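Lodside Home Forum > Bedrooms and Storage > Does the "dump it all on the bed" method work for anyone?

gingham_grump
Posted Tuesday, 9:14 pm
My sister swears by this. You empty the nightstand onto the bed, and you can't go to sleep until every single thing has a home. She got it from some decluttering course at Prekberg that cost her $51. I have doubts. Seems to me you just move the mess from one flat surface to a bigger, softer one, and at midnight it goes on the floor.

Anyway, I'm trying it. Remote, earbud case, a jar with a green lid, and a flat red thing I'm calling a power bank until somebody corrects me.
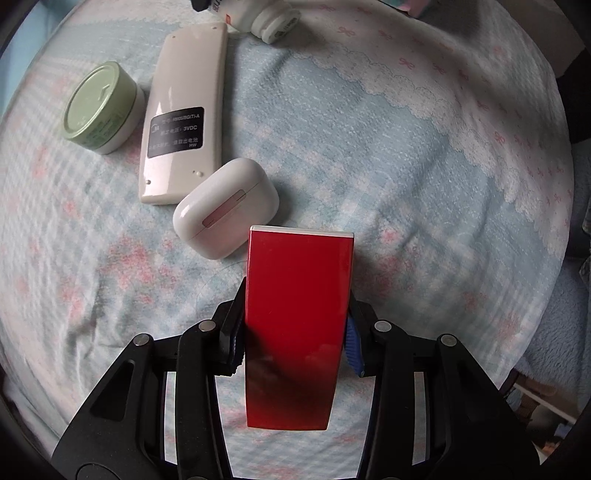
So far I've spent 27 minutes and what I've learned is that small stuff rolls into the wrinkles. The remote is the real problem. I don't want it on the nightstand, I don't want it in a drawer where I can't find it, and I refuse to buy one of those pocket things that hang off the mattress.

lintroller27
What's wrong with the pocket things? I've had a Strazds one for 4 years and it's fine.

gingham_grump
It's fine until you roll over and it digs in your hip. Also they sag.

parsnip_hill
They sag if you put a power bank in them. Put the heavy stuff somewhere else.

I'm with the OP on the course though. Paying to be told to use your own bed is nuts. The Grevthorpe library has shelves of books that say the same thing for free, and I don't believe most of those either.

dot_and_carry
Disagree. The bed thing worked for me because it has a deadline. I did my whole closet that way in January. You want to sleep, so you decide. Are you doing toiletries too or only electronics?

gingham_grump
Everything, supposedly. Hair stuff is in there now. You tell me if that's progress.
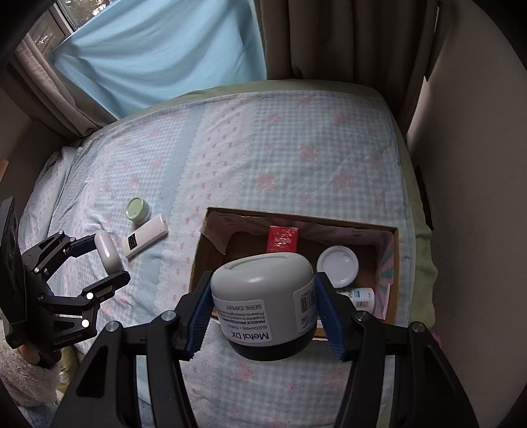

I'm not convinced a hair mask belongs in a bedroom at all. It's a bathroom product. But my bathroom shelf is full, which the course doesn't have a chapter on. And don't tell me to scoop it into something smaller, I've done that and it got all over everything.

lintroller27
Is that the Metal DX one? Store it right side up at least.

gingham_grump
It'll get stored right side up when it has somewhere to be stored.

parsnip_hill
If the shelf is full then the shelf is the problem. Do the bathroom first.

dot_and_carry
No, finish what you started. If you stop to do the bathroom you'll have two rooms torn up and nowhere to lie down. Ask me how I know.

parsnip_hill
That kind of proves my point about the method.

dot_and_carry
It proves I did it wrong once.

gingham_grump
Update, 11:40 pm. Remote is on the windowsill. Earbuds are in my bag for work. Jar is on the dresser, which was not supposed to be an option. I'd call that a shuffle. My sister says it counts. I'll see what the dresser looks like next week and report back.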